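Skurkutia household chores project
Spring progress report to the Sterkness fund
Period covered: February to May

Where we are

We set out to answer a plain question: can a machine do the small jobs in a home or a shop well enough that a person wouldn't have to do them over? After four months the answer is "some of them, on a good day," and that is a much better answer than the one we had in February. The team is excited, and we hope this report shows why.

Odine, our two-armed test robot, now has 10 chores on its list. When we wrote to you last it had six. The new ones are folding a hand towel, closing a zippered pouch, putting the lid on a food box and sealing an opened bag. We chose all four for the same reason: they need two hands that do different things at the same time, and that was the weak spot your reviewers pointed to.

What works

Putting things on shelves works. Odine can take a can, a box or a jar off a counter and set it upright on an open shelf, and it keeps doing so when we change the height of the shelf or turn the lights down. In the May run it finished 103 shelf placements before a person had to step in. In February we were stepping in so often that we didn't bother to keep a tally.

Wiping a table works too, as long as the table is clear. Sorting silverware into a tray is nearly there. Forks and knives go where they should, but teaspoons and dessert spoons still get mixed up, and we think this is a problem with how the robot sees them and has little to do with how it grips them.

What is close

Lids have gone from hopeless to promising in the space of a few weeks! The trick was to let the second arm hold the box still while the first one presses down one corner at a time. It is slow, up to four minutes for a lid that any of us would snap shut without looking, but the lid ends up on. Pollock, the planning software we started using in March, made this possible, and we would like to keep it for the rest of the project.

What is still hard

Soft things. A towel never lies the same way twice, and a bag changes shape every time it is touched. Sealing a bag sounds like nothing when you write it on a list, and it has taught us more than the other chores put together.

A person does it without a thought. One hand keeps the fold flat while the other brings a long clip across it, and both hands keep making tiny corrections the whole way. If the fold springs open, the thumb is already there. Then there is the check at the end, where you hold the bag up by its sides and look at it. Odine has no such habit yet. It lets go as soon as it believes the clip is in place, and it is often wrong about that.

We have been studying how people handle this job so that we can break it into steps the robot can learn one by one. The work at hand is a bag of coffee and a blue clip, with a low shelf behind.

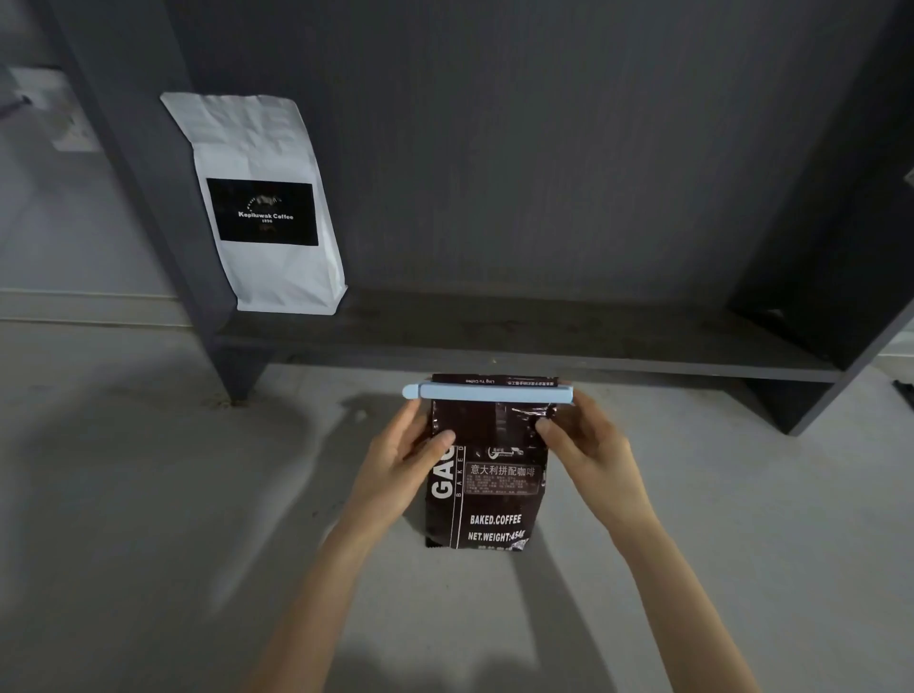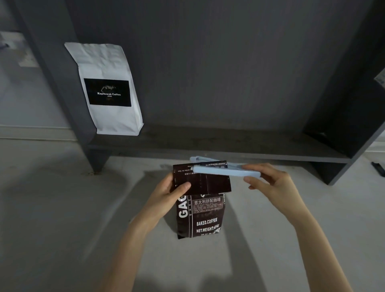

So far we have split the chore into four steps: flatten the top, fold it, hold the fold, bring the clip across. Odine can do the first step with most bags and the second with stiff paper ones. Foil bags are another matter – they crinkle, they shine under the lamps, and the fold opens up again as soon as the grip eases. Holding the fold with one arm while the other fetches the clip is where nearly all attempts end at present.

We have tried softer fingertips, and they help with paper. For foil we want to try a wider thumb pad, closer in shape to a human one. The parts are inexpensive and fit within the current budget.

A note on shops

The Sterkness fund asked whether any of this carries over to a shop floor. Shelf placement does, and we would be comfortable showing it in a small store after closing time. Sealing and repacking opened goods does not, and we would advise against promising it to any retail partner this year.

Plans for the next period

We will keep the list at 10 chores and work on doing them better. Bag sealing gets the most hours. We will also move two of the shelf tests out of the lab and into a real kitchen, with the clutter left as we find it.

Spending is on plan. We request no change to the budget, only that the money set aside for a third camera be moved to fingertip parts, as the two cameras we have are doing fine.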